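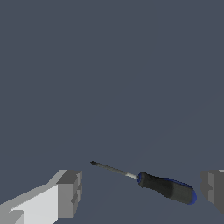 Jonas Plattner: is this the same Skastine that was a paid download last year, or a new version? The store page says "free classic edition" and I can't tell what was taken out.

Question

Is the free version of Skastine really the whole game?

Posted 2020-06-09

I played Skastine years ago on a cousin's computer and loved it. It's the platformer where you climb the lighthouse and the floors change order each time you go back down. I saw last night that Grastero has put it up as a free browser game, "complete and unchanged, no purchase needed." I've been burned by that kind of promise before. Last time it was a puzzle game that stopped dead at the third chapter and asked for a card number.

Things that bother me so far:

The title screen has a shop button. The old one didn't have a shop, unless I've forgotten it.

It wants me to make an account before it will save. I got as far as the second lighthouse keeper and lost everything when I closed the tab.

The page says it has "relaxing family fun for all ages." Skastine was not relaxing. The bell room made my cousin cry.

Has anyone finished the free one from start to end without paying? I don't mean "I read that you can." I mean sat there and did it. And yes, Jonas, it's the same title as the paid download as far as I can see, but I never bought that one so I can't compare.

3 answers

Answer 1 (marked as helpful)

I finished it in May, so yes, it can be done, but "complete and unchanged" is a stretch and I wouldn't repeat it to anyone.

All 7 towers are in. The order of the floors still shuffles the way it used to. The ending is the old ending, including the bit with the boat. So if your only question is whether you hit a wall halfway and get asked for money, you don't.

What has changed is the lamp oil. In the original you started each tower with 500 oil and that was plenty if you didn't wander. In the free one you start with 300. The rest you either find in jars, wait for, or buy in that shop you noticed. Grastero calls this "rebalanced for modern players" in the help pages. I call it taking away part of your oil and selling it back. You can get through the first few towers without feeling it. In the fifth one, the one with the bell room, I ran out over and over on the same staircase and every time a little window came up offering me a refill.

I got past it without buying anything by doing this:

Skip the side rooms on the way up. Do them on the way down, when the lamp goes out more slowly.

Don't light the wall torches. They look useful and they eat oil.

If you die with less than a quarter of the lamp left, restart the tower from the map. The checkpoint keeps your low oil, the map restart doesn't.

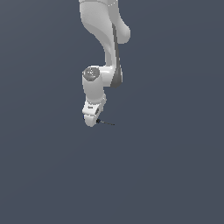 That last one matters most in the fifth and sixth towers, where the checkpoints are placed right after the most expensive stretches. I don't believe that's an accident, but I can't prove it. In the old game the checkpoint in tower six came before the long ladder. Now it's after it, so you're saved with an almost dry lamp and the refill window is the first thing you see.

About the account: you do need one to save, and it takes an email address. I used one I keep for this sort of thing. I got two newsletters the first week and then turned them off in the settings, and so far they've stayed off. I wouldn't link it to anything else.

The music in the third tower is different too. It may be a rights thing or I may be remembering wrong. Someone with the original should check.

Comment: The third tower music is different, I have the old soundtrack. The new one is shorter and loops badly.

Comment: Does the map restart trick still work? I heard it got patched.
Reply: It worked when I played. I haven't been back.

Answer 2

Great game, totally free, I play it every day on my break!! You don't need to buy anything and the shop is only for hats. Just click play and have fun. If you like Skastine you should also try Milodmont, it's by the same people and even better, it has farming and a pet fox.

Comment: The shop is not only for hats. Scroll down.

Comment: Which tower are you on?
Reply: 2

Answer 3

I'd stay away from the browser version and look for the old boxed one. It was published by Ferri before Grastero picked it up, and copies do turn up secondhand. No account, no shop, the oil is what it was. I got mine at a yard sale with the manual still in it.

Two warnings. The first is that the boxed game was made for much older computers and mine needed compatibility mode before it would get past the logo. The sound still crackles in the menus. The second is that sellers have started writing "rare" on every listing since the free one came out. It isn't rare. If somebody wants 300 dollars for it, close the page.

I did try the free one for an evening to be fair to it. The jumping felt slightly late to me, especially on the moving floors, though that could be my keyboard or my connection. I quit in tower four and went back to the disc.

Comment from the person who asked: Thanks, this and the first answer are what I was after. So the whole game is there but squeezed so that you'll pay. I'll try it with the map restart and give up at the bell room if it's as bad as it sounds. Still not convinced about "unchanged."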